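News from the packing room: the small items line

Aug 19, 2019

Many of you have asked me in the corridor what will happen with the small items line at Gatitz, and if the jobs there are safe. I promised to write it down properly, so that everybody gets the same answer and not five different ones.

First, the facts. From September, the picking of small mixed orders on the second shift will be done partly by two robot arms, which we buy from the company Dudás. The arms will take single items from the tray and put them in the shipping bag. They will not do the checking, they will not do the returns, and they will not touch anything in glass. The day shift stays as it is until we have seen how the second shift is going.

Nobody will lose their contract because of this change. I asked the management of Prikia for this in writing before I agreed to work in the project, and Réka Bakos has the letter in her office. Anyone can go and read it. What changes is the kind of work. Until now, a picker on our line walks, bends and takes, and repeats it for the whole shift. After the change, the same person will look after two stations, refill the trays, solve the cases that the arm cannot solve, and do the final check before the bag is closed. The pay group for this is 2 steps higher than today, and it starts when the training is finished, also if the arms are late.

The training has 40 hours. I know that this sounded like a lot at the first meeting. Half of it, 20 hours, is in the classroom in Skirkley with Seija Lindqvist, and the other half is practice with hand-held grippers. These grippers have the same kind of fingers as the arms will have, but you move them with your own hand, and a camera on the tool records how you do it.

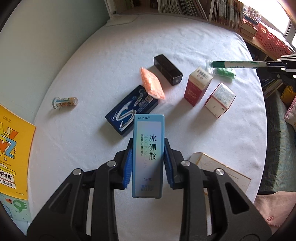 Judit Sipos was the first from our line who tried the practice part, and she told me that the most difficult thing was to become slow again. After many years she takes a box without thinking. With the gripper she had to decide where to hold, how hard to press, and from which side to come. A small stiff carton is the best thing to begin with, like the light blue one of Bingpeng San, which stays nicely upright between the ridged blue finger pads. A clear plastic bag with small round pieces in it, or a soft little pouch, needs more patience. The marker pen is a different exercise again, and it is held lying across the jaws of a second tool. Judit said that she dropped things often on the first day and that she was angry with herself. On the third day she was already correcting me.

I want to say something about this, as I think it was not understood well in the spring. The recordings are used for teaching the arms how an experienced person takes an item. They are not used for measuring how fast you are. There is no list with names and times. Levente Somogyi, who prepares the recordings, receives them with a number only, and he does not know which number is which person. If you do not want to be recorded, you can do the practice with the camera switched off. Please tell Seija before the session and you do not have to give an explanation.

Some of you also asked if we are teaching the machine to replace us. It is a fair question and I asked it too. My answer is that the arms will take the part of the work which gives us the sore wrists and shoulders, and that we must be careful about the rest. It will be possible that in some years fewer new people are hired for this line. I cannot promise anything about that, and the management also did not promise it. I prefer to tell you so now.

Practical matters. The practice sessions are open for 48 people in the first round, from both shifts. The hours count as working time, including the travel to Skirkley, and the bus leaves from the front gate. Please wear closed shoes and leave rings and bracelets in your locker. For those who read better in another language than English, Katalin Fodor has the course book also in Hungarian and in Finnish. The Finnish one still misses the last chapter, but she is expecting it soon.

If you want to join, write your name on the sheet beside the canteen door or call Réka in the office. Those who work only at night can leave a note in her mailbox, and she will call you back at the beginning of your shift.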